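Granura Can Lane Rack, White

I've had mine since September and I'm still a little too happy about it! Cans go in lane by lane, front to back, between the wire dividers.

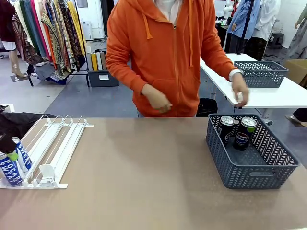 What I like

The plastic guides keep each row straight, and there's a little white pusher piece that stands up in the lane. I unload from a woven-look gray basket (Pepsi, Pocari Sweat, whatever's around) and it goes fast. My neighbor Nesma Tawfik ordered 2 the same week.

Good to know

Wipe the tray with a damp cloth, no dishwasher please. Spare pushers are sold separately, ask for part 1146. The basket comes from Ellgate and isn't included.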